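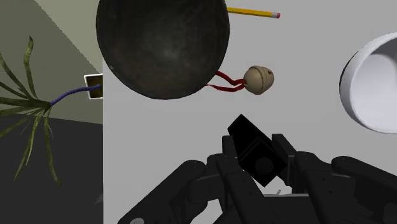
I got back from the Nondley furniture market in August with sore feet, a bag of fabric samples and more notes than I can read. I've been going as a buyer for 17 years, first for a chain that no longer exists and now for my own store, so I have a routine. I walk the whole thing once without talking to anyone, eat something, then go back and start sitting on things.

Traffic was light the first morning and heavy after lunch. Several people told me the opposite, so it probably depends on which building you were in. I spent most of my time on the upper floors of the main hall, where the mid-priced upholstery is. The elevators were slow again. I took the stairs by the loading side, which most visitors don't seem to know about.

The biggest change this year was depth. For a long time every sofa was getting deeper, to the point where my shorter customers couldn't sit back and keep their feet on the floor. Jemon had three new frames with a shallower seat, and two other makers had the same idea. The one I liked at Jemon has a tight back, a bench cushion and a leg you can swap. They quoted me $900 wholesale in the base fabric. I wrote an order for 4 of them in two colors, a brown and a green. I would have taken more, but the lead time was longer than I wanted and I still have spring stock on the floor.

Mushi moved to a bigger showroom and filled it with dining. I have mixed feelings about their tables. The tops are good, and the finish has held up well on the ones I've sold. The leaves are another matter. On the extension table I tried, the leaf took two people and a shove to line up, and the rep said the production version would be smoother. I've heard that before from a lot of reps. I'll wait until I can try one out of a box. Their chairs were fine. The seat height is a little tall for my taste, but it works with their own tables.

Panance does case goods, mostly bedroom. I went in for a replacement for a dresser that got dropped and came out with a whole group, including the nightstand, which has a real drawer instead of a shelf and a half drawer. Customers ask for this all the time. The dresser is 44 inches wide, so it'll fit the apartments near my store, where anything over 60 is a hard sell. Drawer glides felt solid. I pulled every one of them all the way out, as I always do, and the rep was patient with it.

Colors: less gray, more brown, a lot of olive. Boucle is still around but it has moved to the back of the showrooms. I saw plenty of stripes, mostly on accent chairs. I didn't buy any.

Prices were up on nearly everything with a motion mechanism. I passed on recliners completely this time and will reorder what I already carry. Freight was the other thing people were talking about at the coffee counter. I don't have anything useful to add there except that I now ask for the landed cost before I sit down.

The Panance group should be on the floor first, then the sofas. If you want fabric swatches for the Jemon sofa before then, stop in and ask at the desk. I have the full set, minus one green that I left in the hotel room.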